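Drying fruit at home without it going brown or leathery
Forum index > Kitchen and Preserving > Drying and Dehydrating

zlatko_n
14 Apr 2021

Hello all. I have lived in Drirkden for two years now and only this winter I bought a dryer, a second-hand Tandico with the round trays. Apples are fine. With thicker and juicier fruit I have trouble: the outside becomes hard like shoe sole and the middle stays sticky. I cut everything by hand, and I set the dial to the highest number because I wanted to finish before night. Is it the temperature, or is it my knife?

Zlatko Nikolovski

pipandpeel
Temperature, nearly always. It's called case hardening. The surface dries so fast that it seals and the water inside can't get out. Turn it down to 50 and be patient.

quezada_c
I agree with half of this. 50 degrees is good for apple and pear, but for very juicy fruit I find it slow, and in a damp kitchen slow can mean a sour smell by the morning. What matters more in my experience is that all the slices have the same thickness. If one side is thick and the other side is thin, no temperature will be correct for both.
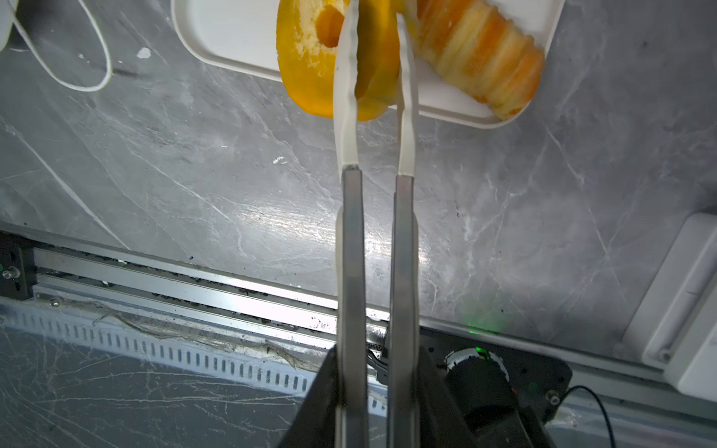
I learned on pineapple, which my mother dried every May on the roof, and I still think it is the best fruit for a beginner who wants to understand slices. You must take out the core, for it never becomes soft again, and you must decide if you peel before or after cutting. I peel before. What I want in the end is a thick ring with a round hole through the middle, like the orange one on the white tray in the photo, and then I cut the ring in halves if the dryer is a weak one. A hole lets the air come to the fruit from the inside also. Some people say this makes no difference - I can only say what happens in my kitchen.

Consuelo

pipandpeel
Thick rings? In a Tandico? You'll be there until Sunday. I do mine as thin as the knife allows and they come out crisp.

quezada_c
Crisp, yes, but then it is a chip. I do not say this is wrong, it is another thing. If Zlatko wants it soft to chew, he needs some body in the slice.

zlatko_n
I want it soft, yes. For muesli and for my daughter's school bag. Consuelo, do you put lemon juice first? My neighbour soaks everything in honey water and it sticks to the trays terribly.

quezada_c
Lemon on apple and banana. On pineapple nothing, it has enough acid of its own. Honey water I tried once with pears and I was washing the trays longer than I was eating the pears.

old_drisar
I've got the old Drisar with the fan at the back, so this may not suit everyone, but swap the trays top to bottom halfway through. Yours probably has its fan in the base, so the bottom tray gets the worst of it. And pat the fruit with a cloth before it goes in. I leave mine in a colander for 40 minutes as well.

pipandpeel
The colander is a waste of time, sorry. Juice is flavour. I'll give you the tray swapping.

old_drisar
Drink the juice then!

zlatko_n
Thank you to all. I made a new try last night with two trays only, lower heat, and I changed the places of the trays before bed. The middle is much better. One question remains - how do you keep it? I put the first apples in a jar while they were still warm and there were drops on the glass the next day.

quezada_c
Let them cool completely on the open tray. Then a jar, not full, and shake it once a day for a week. If you see drops again, everything goes back in the dryer.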